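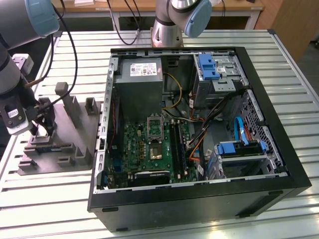 Ticket 112 — Flanolness room, final door not releasing
Opened by: Laurinda Frade
Assigned to: Sheldon Gauthier
Priority: high, room is booked tonight

Team of five put the right code in the cellar keypad and the last door stayed locked. Game master let them out with the override. They had 2 minutes left on the clock, so we counted it as an escape. Hint screen and soundtrack were fine throughout.

14:10 SG: Ran the door cue by hand from the Vatatix console. Maglock released. So the lock and its power are OK.

14:25 SG: Entered the code at the keypad. Green light, no cue on the console. Log shows the keypad message arriving, then "late, dropped".

14:40 LF: Same thing happened once in July, in Rullenance. We restarted everything and it went away.

14:55 SG: Cue timeout is set to 700 ms in Rullenance. In Flanolness it was 30. Looks like a typo from the last script edit. Changed it to 700 and saved.

15:20 SG: Ten tries at the keypad, ten releases. Also tried it with the thunder track playing — no change.

15:30 LF: Please leave open until the evening groups are through.

21:50 LF: Both groups out, door worked each time. OK to close.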